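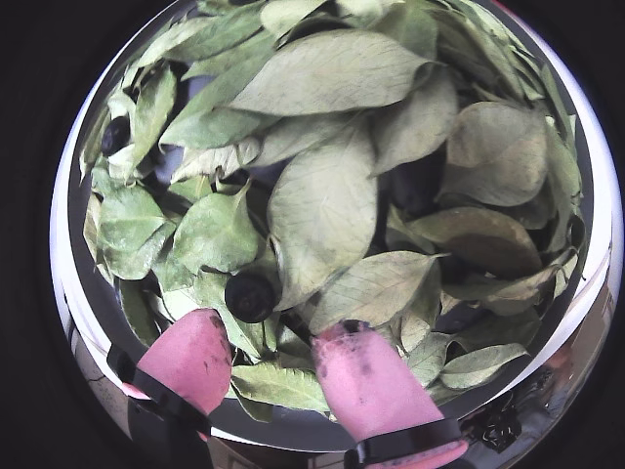 Two blueberries among the leaves.

Short Fiction | Home & Table

The Bowl at Idis Street

By Morenike Eze
November 27, 2021

Zoi Alexiou took the steel bowl to the sink twice that morning and both times carried it back to the table without emptying it.

The leaves had been her aunt's. They came in a paper sack with the name Tetis written on it in pencil, and Zoi did not know if Tetis was the plant, the village, or the person who had picked them. Her aunt had kept the sack on top of the refrigerator at 543 Idis Street, behind the flour. When the apartment had to be cleared, Zoi put the sack in her coat and let her cousins argue over the chairs.

She had poured the leaves out to see what was there. They filled the bowl. They were a pale green, and one or two had started to go brown. The last thing to fall out of the sack was a receipt from Kristiansen, the grocer on the corner, which had closed in June. On the back her aunt had written: 3 cups water, leaves, berries if you have them. Don't boil the berries.

There was no amount for the leaves.

Zoi called her mother.

"How many leaves did she use?"

"Enough," her mother said.

"Enough for what?"

"For the pot. Why are you asking me? I never liked it."

"You drank it every winter."

"I drank it because she was standing there."

Zoi had a few blueberries left in a box in the refrigerator. She ate most of them while she looked for the pot. The last two she dropped into the bowl so she would not eat those too, and they rolled down a little and stopped among the leaves.

The pot was in the third box she opened. It was wrapped in a flyer from Cinidora, the dance hall where her aunt had worked the coat check before Zoi was born. Her aunt used to say the place held up to 561 people and that on a good night she had handled a coat for every one of them. She remembered people by their linings. Years later she would see a man at the bus stop and say, "Green satin, torn at the pocket," and the man would turn around.

Zoi flattened the flyer and put it under the salt. She measured three cups of water and lit the stove. While it heated, she picked through the leaves with her fingers. She took out a large one and held it to the window. She could see the line down the middle and the faint ones going off to the sides. It smelled like the top of the refrigerator.

She put in one handful. She waited, then put in another.

When it had steeped she poured a cup and dropped in the two blueberries, with the burner off. They floated. She drank standing up, in her coat, because the heat in the apartment had not come on yet. It was bitter, and then it was a little sweet.

Her mother called back.

"Well?" she said.

"Too many leaves, I think."

"That's how she made it," her mother said. "Is there any left?"

Zoi looked at the bowl and said there was. She heard her mother put down the phone, and then the closet door, and the hangers moving.

100 shares | 3 comments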